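A Day at the Kalero Works in Daltotness

February 6, 2019

I had wanted to see the Kalero factory since I moved to this side of the country, and this month I finally got a place on the visitor day. It takes place twice in a year and you must write to them early. My group had people from a cycling club, two families with older children, and a few persons like me who simply enjoy to see how things are made. I write this report mostly for friends who asked me whether the trip to Daltotness is worth a free day. My answer is yes, but please read the part on the bus first.

Getting there

The train to Daltotness is easy. The bus from the station is less easy. Number 145 goes to the industrial area, but only every second bus continues to the factory gate, and the sign on the front does not show which one. I took the wrong one and walked for twenty minutes along a road without a sidewalk. Ask the driver before you sit down. If you come by car, use the parking lot behind the Nasution warehouse and not the one in front, where you need a permit.

At the gate we received safety shoes covers, a vest and a badge. The covers are large and a bit slippery on the stairs. There was coffee in the reception room, and a short film about the history of the company. The sound was too low for the back row, but the old pictures of the valley were beautiful. Before the factory there was a wool mill on the same ground, and one brick wall of the mill still stands inside the newer building. They painted it white up to the height of a person and left the rest as it was.

The town and the factory

What interested me most was how much the town and the factory belong together. The town has a small center with a market square, a swimming pool and one street of shops. Our guide told us that 338 people work at Kalero now, and most of them live close enough to come by bicycle. In the time of the wool mill the whistle was heard in every street, and the schools used it to end the morning lessons. The whistle is now in a glass case beside the cafeteria. One of the children asked if it can still make a sound. It can, but it needs steam.

The guide grew up two streets from the gate and spoke without paper. She knew the year of every extension of the building, and also which roof leaked. I liked that she did not try to sell us anything. When somebody asked about the difficult years, when the mill closed and half of the shops stood empty, she answered slowly and with respect for the people who had to leave.

Inside the halls

We walked through three halls. The first is for receiving goods, the second is the machine hall, and the third is for finishing and packing. In the machine hall we stayed behind a line on the floor and wore ear protection, so the explanations came before and after. I would have liked ten minutes more there. My eyes needed time to understand where one job ended and the next one started.

Between the second and the third hall the noise becomes much lower and it is possible to talk again. It is also the place with the most color. After the gray floor and the gray machines, the bright yellow shelves look nearly cheerful, and the round metal housings on them, with their rings of holes, made me think of old kitchen sieves.

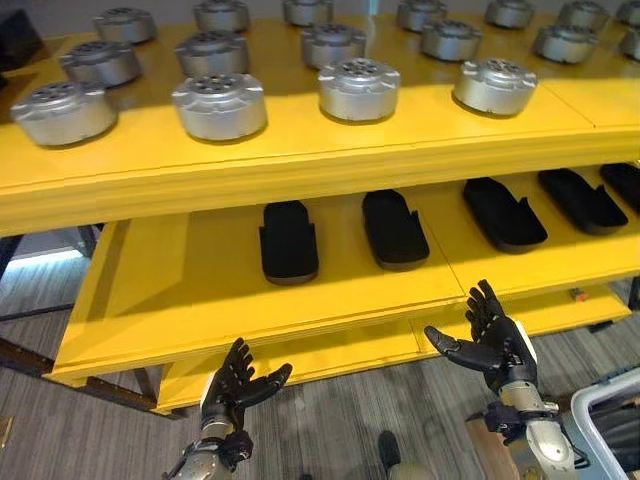 Daltotness should be proud of the place but also a little careful with it, one visitor from the cycling club remarked at this point, because a town with only one large employer had already lost everything once. The guide agreed with a part of this. She said that the town has more small firms today than ten years ago, and that several of them rent rooms in the old dye house by the river. Another visitor did not agree and thought that the young people will go to the city anyway. The discussion continued until we stood in front of the cafeteria, and I found it more interesting than the film.

Lunch

Lunch was included in the ticket. There was lentil soup, bread, and a dish called Grollum, which I did not know before. It is a sort of baked potato cake with onions and caraway, and in Daltotness every family seems to have its own opinion about it. The cafeteria version was a little dry at the edges but very good in the middle. Vegetarians will have no problem. People who can't eat milk products should write this on the form, as the soup had cream in it.

We sat at the same long tables as the workers of the early shift. I was afraid that we would disturb them, but the man next to me started to talk by himself and recommended me a walk along the river. He drew the way on a napkin. I still have it.

The archive room

After lunch we could choose between a second round through the finishing hall and a visit to the archive. I went to the archive. It is one room on the upper floor with 407 boxes of papers from the mill, and only a part of them has been sorted. We were allowed to look at wage books, pattern cards and letters. The handwriting in the oldest wage book is so regular that I first believed it was printed. On some pages there are small drawings in the margin, mostly birds.

The pattern cards still have pieces of wool fixed on them. The reds have become brown, but the blues and the yellows are strong, and one of these yellows is close to the color I had seen downstairs on the shelves. I asked if this was on purpose. The guide laughed and said that she would like to believe it.
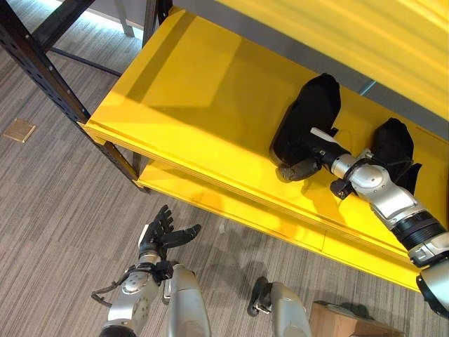 The walk by the river

The tour ended at three o'clock, so there was time for the walk on the napkin. You leave the factory by the side gate, cross the footbridge and turn left. The path was muddy in February and I was glad for my old shoes. You pass the dye house, then a row of workers' houses with very narrow gardens, and then 118 steps up to the church. From there you see the whole valley and the long factory roof in it.

Practical notes

Tickets must be ordered by letter or e-mail, and the answer took nine days in my case. Children under twelve are not admitted to the machine hall. The toilets are in the reception building only, so go before the tour starts. There is an elevator to the archive, but you have to ask for the key. The last direct train back leaves at ten past six, and the bakery at the station closes at five.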